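Getting Along With a Robot Arm at the Stove
By Benvinda Ramalho, 28 February 2023

I've been trying out the Stellow kitchen helper service since June, and so many of you have written to ask how I manage it that I thought I'd better gather up my tips in one place (and put the kettle on, because I do go on a bit!).

First, pan handles. Turn them so the arm doesn't have to reach across one to get to another, just as you would with a toddler about. I start the meat in a cold pan while I'm teaching a new routine, and I keep the stretch of counter next to the cooktop clear.
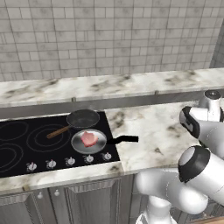 Next, give it one job at a time. My plan allows 25 saved routines, and I was so excited that I filled nearly all of them the first month, which was silly of me, and then I couldn't remember which was which. Now I name them after the food and delete the ones I don't use.

Small things are fussier than big ones. Set them down well apart on the counter, dry them off first if they've been rinsed, and don't hurry the arm along. Marble is slippery, and a round fruit will roll if it's nudged. Wipe the gripper with a damp cloth and mild soap after any raw meat, before it touches anything else.

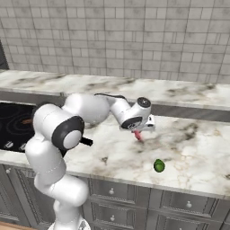 Purves wrote in to say that the monthly fee of 33 dollars seemed steep until the setup visit was counted in, and that a folded dishcloth under the lemons keeps them put. I've tried the dishcloth since and it works nicely on limes too.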